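Disassembly cell budgeting

Disassembly cell budgeting is the planning of costs for a robotic workstation that takes apart used electronic equipment, such as desktop computers, servers and printers. It covers the robot itself, the gripper, fixtures, sensors, floor space, installation and the labor needed to keep the station running. It is usually treated separately from budgeting for assembly cells because the incoming products vary in age, model and condition.

Background

Early budgets for disassembly work were often copied from assembly projects. Kiyoshi Shibata, a planner at the recycling firm Ebihara, argued that this practice left too little money for fixtures and programming. The method he proposed, known as Trirumance, splits the budget into fixed equipment, model-specific equipment and recurring costs. Farholm and Cilten later adopted versions of it, with Cilten adding a reserve for models not yet seen at the time of purchase.

Fixed equipment

Fixed equipment includes the arm, its controller, the work platform and the safety enclosure. These items are bought once and are expected to serve every product the cell handles. Slotted aluminum platforms are common because fixtures can be moved without drilling. Reach matters more than payload for most desktop computers, as the gripper has to enter the case from above and clear the side walls and drive cages.

Model-specific equipment

This category covers fixture trays, gripper fingers and the programs for each product family. A tower computer laid on its side with the panel off gives the arm access to the memory slots, expansion cards and processor socket, but their positions differ from one model to the next. Planners therefore group the expected stock by chassis layout before asking for quotes.

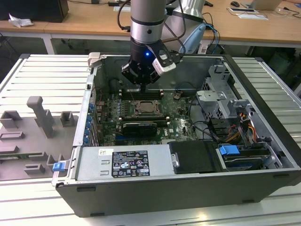

Recurring costs

Recurring costs include replacement fingers, cable wear, software licenses and operator time. Farholm plans for 200 operator hours a year per cell and replaces gripper fingers every six months. Cables that follow the arm are listed as a separate line — they tend to fail before the arm does.

Purchasing sequence

Most buyers run a trial before ordering. Under the Trirumance method the trial uses 100 units drawn from ordinary stock, and the supplier is paid for it whether or not an order follows. Séverine Tessier of Cilten has recommended leasing the arm for the first nine months and buying only the fixtures outright.

Criticism

Priit Avotiņš has questioned whether the three categories can be kept apart in practice, noting that sensor mounts and software may belong to more than one.

See also

Fixture design
Electronics recycling
Equipment leasing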